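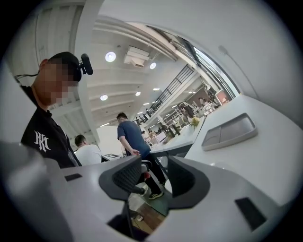
View from the Jusex hand-held gripper, with a long table to the right.

Jusex gripper kit: sample recordings, read me first

Hello, and thank you for downloading the sample set. It goes with the Jusex hand-held gripper kit, which Ahuja sells to labs and small workshops that want to record everyday handling jobs without buying a whole robot arm. We put it together so that you can see what the kit gives you before you spend any money on it (we'd have liked the same ourselves when we were shopping for one!).

What you get
815 clips, of which 209 have been checked by hand by Sunita Grewal. The rest have only been through the automatic check, so do expect the odd false start. Clips are sorted into 17 tasks, one folder each, and the folder names are plain English.

Where it was recorded
All at our Irville site. The view is very wide and round, with black corners, and straight things such as ceiling beams bend near the rim. Please calibrate before you measure anything.

People
Colleagues do wander through. Faces close to the lens are blurred; if you spot one we missed, write to Krisztina Balogh and she will take the clip down.

Known troubles
The fingers hide small objects directly beneath them. Version 2 of the Mendano viewer opens everything, but older ones stumble on the longer clips.

Last updated: Friday, June 4, 2021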